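Search the help pages... Go
2 min read
Posted in December by Ashraf El Fassi

Trurklow: losing my career save when I move to the new console?

Hi all, hoping someone has been through this. I've been playing Trurklow since launch and I'm on season 6 of a career with a tiny back-of-the-grid team (we finally got a podium!!), and I've just bought the newer console. The store says the upgrade is free, so I downloaded it, all 80 gigs of it, left it going while I sorted the washing, and when I started it up it wanted me to create a new driver. No career, no liveries, nothing.

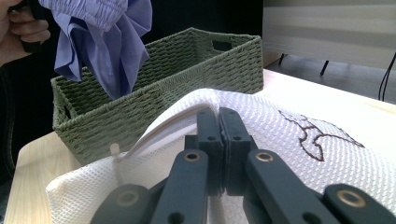 Lilac bottoms, green basket.

The old console still has everything and I haven't wiped it. I've tried signing out and back in, and I've looked through every menu I can find. There's a "Transfer" option under Profile but it's greyed out. Do I need the online pass for that? I really don't want to start again in the junior series, those first races on the short ovals nearly finished me off the first time.

Sikora

It's greyed out on the new machine until you've uploaded from the old one. Go back to the old console, update the game there (it has to be the same version on both), then Profile, Transfer, Upload. You don't need the pass. It only holds up to 3 careers, so if you've got more, pick the ones you care about. Then open the new version, wait on the title screen for a bit and the option should light up. Mine took a good few minutes and I restarted twice before it showed, so don't panic if it isn't there straight away.

Liveries come over separately, from the paint shop menu. Custom setups don't come over at all, as far as I know, so I wrote mine down on paper like it was 1995. Gear ratios, wing, tyre pressures, the lot. Took me most of an evening but I was glad of it at the first street race.

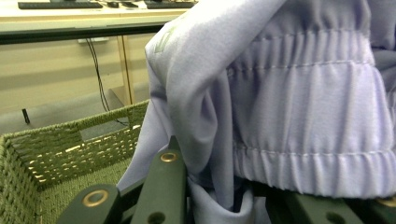
Vornance

Careful with the upload if you're in the middle of a race weekend, mine came across with qualifying gone and I started 8th with no tyres picked. Finish the weekend first, then do it.

Cuson

just start a new career mate, the handling is different anyway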